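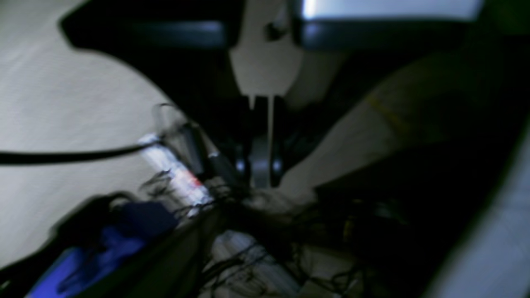

Ticket 2411: Grellora folding kit, trial unit, grip problems

Status: open, waiting on Hundora support
Opened 21 September 2019

Two-arm trial kit from Hundora, running firmware 822. Cloth folding is what we want to buy it for, so this needs sorting before we sign anything.

Problem 1. Wrist camera picture smears bad whenever the arm travels. Cables and small parts all turn into streaks. Tried more light, no change. Exposure setting is grayed out in the Grellora menu. Is it locked on trial units?

Problem 2. Gripper lines up wrong on thin edges. Ran 23 picks on gray knit cloth, pale table. Hem is easy enough to see from the wrist, there's a stitch line right along it, but the tip sits up over the cloth well in from the bottom edge. Recalibrated 2 times. Same offset.
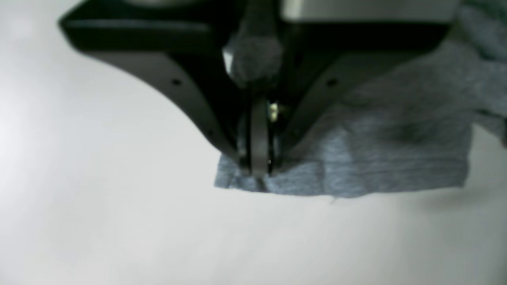

Berchtold Textile Handling, Dranport site

Update. Swapped to the heavier gray garment, stretched out sideways, one arm on each end. White printed fingers on both. Better than the knit but left arm drops its end on the lift, right arm holds.

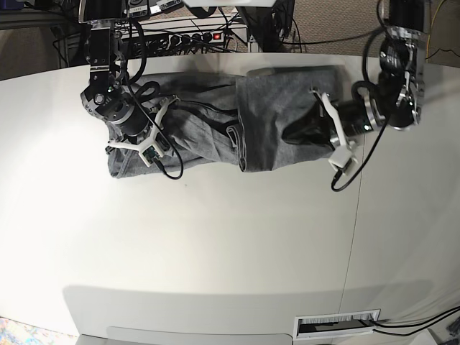
Swapped the finger sets over and the drop stayed with the left arm, so its not the fingers. Force setting matches on both sides. Log export attached.

Need from Hundora:
- exposure unlock, or a straight no
- offset fix for thin cloth
- replacment left wrist if the log says so

Also the manual skips from page 22 to 24, pls send the missing one. Trial ends in March, leave ticket open till then.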